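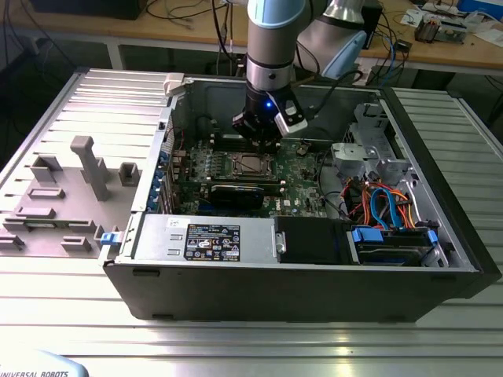 Funmilayo Aliyu
November, 9:40 p.m.
E-mail this thread | Print this thread

OK so I finally did the thing I've been putting off since spring and went through the family recipes. All of them. My grandmother's, my aunt's, the ones on the backs of envelopes. Thread, because I have feelings!

There are 309. I was expecting maybe half that. A good chunk are the same pound cake written down by different people who each thought they had the real one.

The oldest ones are in a tin from the Galline bakery, where my grandmother worked the counter before she got married. She wrote on order slips. So you get "2 doz rolls, Teshome, pick up noon" on the front and her pepper soup on the back.

(Mr. Teshome, if your grandkids are out there, I hope you got your rolls.)

Reading her handwriting is a skill. Her 1s and 7s are the same number. I made the ginger cookies with 7 teaspoons of ginger before I figured that out and my husband had to go stand on the porch.

Also she never gives an oven temperature. It's "hot oven," "good oven," or my favorite, "oven like for bread but less." Less than what, Grandma

I've been typing them all up on my old desktop, 22 on a good night. A few nights I did two and then just sat there reading the margins. She kept notes on who liked what. "Not for Kernthorpe people, too much pepper." That's my mother's in-laws, ha.

A couple of you asked how I'm sorting them. By person first, then by type. I tried doing it by ingredient and ended up with one giant pile called onions.

I put the first batch up on Tivby so the cousins could get at them, and now there's a fight going about whether the jollof gets a bay leaf. My uncle has written over 2,000 words on this. He does not cook.

For the record — it gets a bay leaf. It's on the slip. She underlined it.

Next up is the box from my aunt, which is mostly jam and canning stuff, and some of it I'm going to check against newer directions before I hand it to anybody. If you know anything about old pickled okra recipes, come find me.

Pound cake is in the oven now. Version four. Good oven.

More from Funmilayo Aliyu
Why I own three rolling pins
Freezing soup flat, a love story
The great potluck sign-up mess
Getting burnt sugar off a pan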